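Wood Anatomy, Handout 2: Growth Rings and Grain
Instructor: Nnamdi Amadi

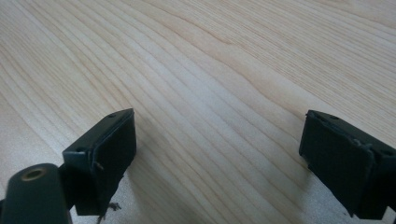 A growth ring has two parts. Earlywood forms first and has larger cells with thin walls. Latewood forms later in the season — its cells are smaller and denser, so it often looks darker.

Flat-sawn boards are cut tangent to the rings and show wide, curved bands. Quartersawn boards show narrow, nearly parallel lines and shrink less across the width.

Read pages 134 to 138 before the lab. Bring a hand lens.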